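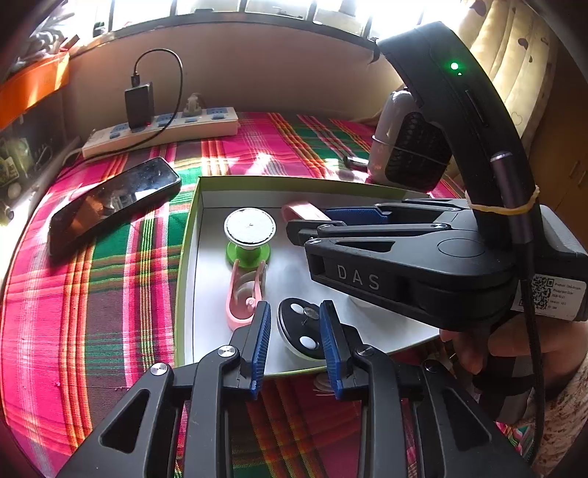 Slide 1: Two hand-held grippers at the green-rimmed tray.

Notes for the open day talk, Clendach, April 30, 2021

Good afternoon, everyone, and thank you for coming out on a Friday, especially those of you who came over on the Nakcombe bus. Leave slide 1 up while people find their chairs. Don't rush this bit.

Start with the grippers. You hold one in your hand and work the jaws yourself, and the movements you make are what the robot arm learns from later on. Point out the blue ribbed pads inside the jaws, and then the black and white round thing sitting between them in the tray. It's smaller than most of what you'll be handed today, I promise!

Mention that plenty of this work is done at home, on a bed or a kitchen table or wherever there's a bit of light - people always like hearing that, and it gets a few of the shy ones up to the front.

Then the Engelbrecht visit in January. We had 726 goes at the tray in one afternoon and kept around 400 of them. (Pause. Someone will ask what was wrong with the rest. Mostly dropped pieces, and one long spell where I'd forgotten to press record.)

If there's time, tell them about the hall. It went up in 1833 as a wool store, and the Dolden people were very good about letting us run cables across their nice floor. If there isn't time, skip straight to the demonstration.

Demonstration: 3 people up at once, no more, one of them on the small tray. Ask them to squeeze slowly and let go slowly. Children first, if they'd like to - and they generally would.

Questions after that, then tea in the side room. Remind them to hand the grippers back before they go through.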